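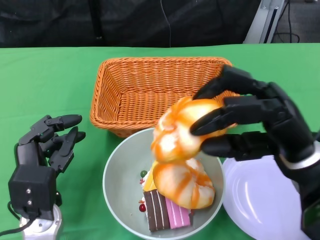 A robotic hand holds a toy roll over a bowl of toy cake. Under the new rules, the bowl counts as "occupied."

Print this story | E-mail this story

DEMHAM, 2022-03-02 – Robots in Demham may now pick up a bun, provided they have done the paperwork.

The Gilmartin trade group has published its first code of practice for two-handed robots handling food and things shaped like food. It runs to 64 pages, two of which concern bread.

Under the code, an operator must write down which hand is working and which is waiting. The waiting hand must be open and in plain view. A roll may not be squeezed past the point where "a reasonable customer would remark on it," a standard the drafters spent most of February trying to put into numbers before giving up.

Toy food is covered as well. Practice items must be logged by type, so a slice of plastic layer cake gets its own line, and any lab that swaps toys for real pastry has to start its test record over.

"We had 59 comments on the draft, and a good many of them were about frosting," said Despina Moldovan, who edited the code. "I have opinions on frosting now. I didn't before."

Rostyslav Yurchenko, who runs testing at Korkano, said his team would comply but had already filled in the form 1304 times during the trial period. "The robot is faster than the form," he said. "We've asked for a shorter form."

Gilmartin said the request had been received and would need to be submitted on the form.

Related items
Tandance recalls grip sensor manual over missing chapter
Korkano adds second shift at Demham test hall
Letters: Who signs for the robot?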